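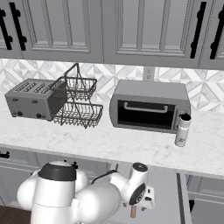 Ratree Rungrueang

RISTTON, May 5, 2020 -- Jamen, the neighborhood cooking school and recipe service, is very happy to share that its free home baking course, Bread From Your Own Kitchen, is now open to everyone, whether you have been baking for years or have never so much as opened a bag of yeast.

The course grew out of the letters and emails that have been pouring in to our Ristton office all spring. People wanted to know why their loaves came out flat, whether they could swap one flour for another, and what on earth to do with all that leftover sourdough starter (pancakes, mostly, and very good ones too!). We read 442 of those messages before we sat down to write the first lesson, and a great many of the questions in them found their way into the course just as they were asked.

"I learned to bake from my aunt, who never measured a thing in her life and could not understand why I wanted to," said Ilari Hyvönen, head of baking at Jamen. "So I had to work it all out with a scale and a notebook, and a lot of toast along the way. I would love for people to have an easier time of it than I did, and to have some fun while they are at it."

There are eight lessons, starting with a plain white loaf made in an ordinary pan and going on through rolls, flatbreads, a seeded rye and a braided sweet bread that takes most of an afternoon but is well worth the wait. Each lesson comes with a printable recipe, a shopping list and a short set of notes on what to try if the dough is not behaving.
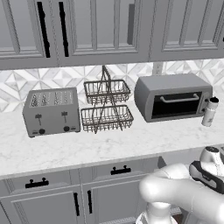

None of the recipes call for a stand mixer, and the first three can be made with nothing more than a bowl, a spoon and a pan. Amounts are given in both cups and grams, and the basic loaf begins with 1000 grams of flour, enough for two good-sized loaves, so there is one to keep and one to leave on a neighbor's porch. Anyone with a smaller household can halve it, and the notes explain how to adjust the baking time.

Flour for the recipe testing was supplied by the Sýkora mill, and Flornier, the family bakery on the other side of town, kindly shared its recipe for the seeded rye. We are grateful to them both, and to the 100 home bakers who tried out the early lessons and told us, sometimes at great length, exactly what they thought.

Bread From Your Own Kitchen is free and will stay open through the end of September. Lessons can be taken in any order and at any pace. To sign up, visit the Jamen website or write to us at the Ristton office, and please do send us a picture of your first loaf, however it comes out.

Media contact: Ratree Rungrueang, Jamen, Ristton, extension 3799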